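Désencombrer sans se faire avoir : vos questions, nos réponses

Les méthodes de rangement promettent beaucoup. Chez Bremolley, nous rédigeons des fiches pratiques pour l'habitat depuis assez longtemps pour nous méfier des miracles. Cette page regroupe les questions qui reviennent le plus souvent dans notre courrier.

Faut-il vraiment tout vider avant de commencer ?
Non. La grande pile au milieu du salon fait de belles vidéos et de mauvaises soirées. Prenez un tiroir, finissez-le, passez au suivant. Si vous n'avez qu'une demi-heure, c'est un tiroir et rien d'autre.

La règle « un objet par jour pendant un an » fonctionne-t-elle ?
Sur le papier, cela fait 366 objets une année bissextile. Dans la pratique, les premières semaines sont faciles – stylos secs, notices, chargeurs orphelins – puis on se met à jeter des choses pour tenir le compte. Nous n'y croyons guère. Rien ne vous empêche d'essayer jusqu'à ce que cela devienne une corvée.

Que vaut le test des six mois ?
On met de côté ce dont on doute, et si l'on n'y a pas touché au bout de 6 mois, on s'en sépare. Le test est correct pour la vaisselle, absurde pour un manteau d'hiver rangé en avril. Il ne dit rien non plus des papiers, dont certains doivent être gardés bien plus longtemps.

Un coach en rangement est-il utile ?
Parfois, surtout après un décès ou un déménagement. Demandez un devis écrit, le nombre d'heures et ce qui arrive aux objets emportés. On nous a transmis un devis à 400 euros pour un placard d'entrée. À ce prix, on peut se poser la question.

Les applications d'inventaire, comme Ekis ?
Nous l'avons essayée. Saisir 55 objets nous a pris un dimanche entier, et la liste n'a plus été ouverte ensuite. Pour une assurance, quelques photos et les factures dans un dossier rendent le même service.

Dois-je acheter des boîtes et des paniers ?
Pas avant d'avoir trié. Le commerce du rangement vit de l'ordre inverse : on achète le contenant, puis on cherche quoi mettre dedans.

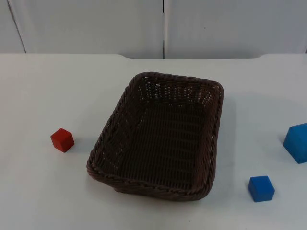 Si vous tenez à en acheter un malgré tout, mesurez l'étagère d'abord, profondeur comprise. Méfiez-vous aussi des séries assorties : le jour où il en manque un, le modèle a souvent disparu du catalogue.

Peut-on revendre ce qu'on retire ?
Oui, mais comptez votre temps. Entre les photos, les messages et les rendez-vous manqués, un lot de livres de poche rapporte rarement de quoi payer le trajet. Le don va plus vite, à condition que les objets soient propres et complets.

Et si mon conjoint refuse de trier ?
Ne touchez pas à ses affaires. Aucune méthode sérieuse ne commence par là.

À quelle fréquence cette page est-elle revue ?
Chaque année en décembre.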